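首页 | 通讯 | 跨境结算 | 铁路与口岸 | 往期 | 订阅

口岸通讯·十二月号

两国商定铁路货运单据互认，过境运费改按双边记账结算

普利斯特比（Plistby）与姆瓦基尤萨（Mwakyusa）两国交通主管部门在边境城镇布雷特盖特（Bretgate）结束了第三轮磋商，签署的文件共两份：一份是铁路货运单据互认议定书，另一份是过境运费清算安排的技术附件。前者自签署之日起三个月后生效，后者须待双方央行交换账户细则后方可执行。本刊读者多为货代、报关行和车站商务人员，以下只就与实务有关的条款作说明，礼节性表述从略。

一、单据互认的范围

议定书把互认单据限定为四类：铁路运单、装车清单、植物检疫证书、危险货物申报单。商业发票和原产地证明不在其列，仍按各自海关的现行规定提交。运单采用双语格式，左栏为发运国文字，右栏为到达国文字，栏目编号保持一致。此前发运人须在布雷特盖特站重新制单，换单时间计入车辆在站停留时间，由此产生的占线费由收货人承担。议定书生效后，换单环节取消，占线费的起算点改为列车技术检查完成之时。

需要注意的是，互认的前提是运单上的货物编码与到达国税则的前六位一致。编码不一致的，口岸站有权将运单退回发运站更正，退回期间的停留费由发运人承担。附件二列出了目前两国税则存在差异的品目，主要集中在棉纺制品、成套农机零件和食用油脂三类。棉纺制品的差异最大：普利斯特比一侧按用途归类，床单、毯子、毛巾各有子目；姆瓦基尤萨一侧则先看织造方式，再看是否经过漂白或染色。同一票混装货物，两边归出来的编码可能完全不同。附件二给出的办法是在运单第14栏并列填写两个编码，以斜线隔开，到达国编码在后。

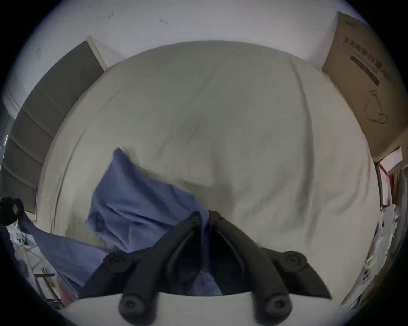 并列编码的填写有一处容易出错。第14栏在旧格式中只允许填写八位数字，新格式放宽到十七位，含斜线。若车站仍在使用旧版打印模板，后一个编码会被截断，系统读取时判定为无效。两国铁路信息部门承诺在生效日前完成模板更换，但支线小站的更换进度没有公布。建议在过渡期内自备纸质附页，由发运站加盖日期戳，作为运单的组成部分随车移交。

二、过境运费的清算

按技术附件，两国铁路之间的过境运费不再以第三国货币逐票支付，改为在双方央行各开立一个清算账户，按月轧差。每月最后一个工作日的轧差余额，由净负债一方在十五日内以对方货币补足。余额连续两个月超过约定上限的，超出部分可以顺延一个季度，但须计息。上限数额和利率写在账户细则里，目前尚未公开。

对货主而言，变化体现在报价和付款两端。报价方面，口岸段运费将同时以两种本币标示，汇率取上月双方央行公布的中间价平均值，每月一调。付款方面，发运人向本国铁路以本币支付全程运费，过境段由铁路之间清算，货主不再需要单独购汇。已经签订的长期运输合同如约定了第三国货币计价，可以继续执行至合同期满，也可以经双方书面同意后转换。转换时的汇率按申请当月适用的口岸汇率计算，不得追溯。

技术附件没有处理的问题有两个。一是退费。货物在过境段灭失或短少时，退回的运费应当用哪一种货币、按哪一天的汇率，文本中没有规定。现行做法是按原支付货币退回，但在记账清算之下，铁路之间并不存在逐票对应的原支付货币。二是杂费。换装费、过磅费、篷布租用费等目前由口岸站现收，是否纳入清算账户，双方意见不一，留待下一轮讨论。

三、线路与能力

文件附有一份线路能力说明。布雷特盖特口岸现有换装线年内共接入货车3,104辆，含空车返程。说明中未区分集装箱平车与敞车，因此无法据此推算货运吨数。换装能力的瓶颈在龙门吊，两台设备中有一台的起升机构处于降载状态，四十英尺重箱只能由另一台作业。

拟建的联络线自布雷特盖特站东咽喉引出，接入姆瓦基尤萨一侧的既有干线，长约30公里，单线，预留电气化条件。线路在边界处设一座中间站，用于两国机车交接。可行性研究由姆瓦基尤萨一方出资，勘察设计由维尔图内奥（Weltuneo）工程公司承担。说明称征地涉及200户，全部位于普利斯特比境内，补偿标准按该国现行土地法执行。轨距差异仍在边界站解决，联络线不采用套轨。

工程融资的安排尚未确定。普利斯特比一方倾向于以过境运费收入作为还款来源，姆瓦基尤萨一方则希望由双方财政各自承担本国境内部分。两种方案对运价的影响不同：若以运费收入还款，口岸段运价中会加入一项线路附加费，按车公里计收；若由财政承担，则运价结构不变。磋商纪要对两种方案均作记录，没有倾向性表述。

四、口岸作业时间

自议定书生效之日起，布雷特盖特站货运受理窗口的开放时间由目前的8时至16时延长为6时至22时，检疫窗口仍为8时至16时。持植物检疫证书的货物如在16时以后到站，可以先行办理运单交接，次日再查验，过夜停留不收占线费，但冷藏车的供电费照收。危险货物不适用延长时段。

预报方面，发运站应在列车出发后四小时内发送电子预报，内容包括车号、货物编码、件数和收货人代码。预报缺项的列车不影响接入，但排在预报齐全的列车之后查验。试行期内不收取逾期费，试行期结束后逾期预报按车收取2,000口岸记账单位，计入铁路之间的清算账户，是否向发运人转收由各国铁路自行决定。

预报中的件数以运单为准。混装车辆须按最小外包装计件，托盘不作为件。这一条与姆瓦基尤萨国内规定不同，该国国内运输允许以托盘计件，从内陆站直接发往口岸的货物应特别留意。两种计法混用，到站复核时会被视为件数不符，需要开具商务记录。

五、争议处理

运单项下的争议，先由两国铁路的商务部门在三十日内协商，协商不成的提交联合委员会。联合委员会每季度开会一次，轮流在两国举行，由双方各派三名委员组成。货主不能直接向联合委员会提出申请，须通过本国铁路转交。转交所需材料清单见附件四，其中商务记录必须是原件，复印件和扫描件均不受理。

担任磋商技术组协调人的查尔图·武贝谢特（Chaltu Wubshet）在会后的通报中表示，退费货币和杂费两项将列为第四轮的首要议题，技术组会先行交换书面意见。她同时说明，账户细则的文本已经完成，正在由双方央行的法律部门核对译文，核对完成之前不对外提供草案。第四轮磋商的时间和地点没有宣布。

附件一至附件四的双语文本可在布雷特盖特站商务室查阅，查阅时须出示货代或报关资格证件。附件二的编码对照表另有电子表格版本，收到更新后本刊会随下期通讯发送给订户。

读者评论

沙棘林：第14栏的问题我们已经碰到了。上个月试填双编码，打印出来后一半没了，车站让重新填，停了一天多。纸质附页的办法能不能管用，要看到达站认不认那个日期戳。

老调度员：换装线那个数字含空车返程，拿去跟前些年的比要小心，以前的口径只算重车。

Mira_K：请问长期合同转换之后，保险单上的币种要不要一起改？我们的保单是按第三国货币承保的，保险公司说没有收到通知。

口岸通讯编辑：回复Mira_K，议定书和技术附件都没有涉及保险。承保币种属于保险合同事项，请与承保人书面确认。

青石站货运：托盘不算件这条，希望能出一个图示。我们这边装车工人一直是按托盘点数的，改起来要时间。

河口报关：冷藏车过夜供电费按小时还是按次？正文没写。

老调度员：回楼上，现在是按小时，不足一小时按一小时。以后变不变不清楚。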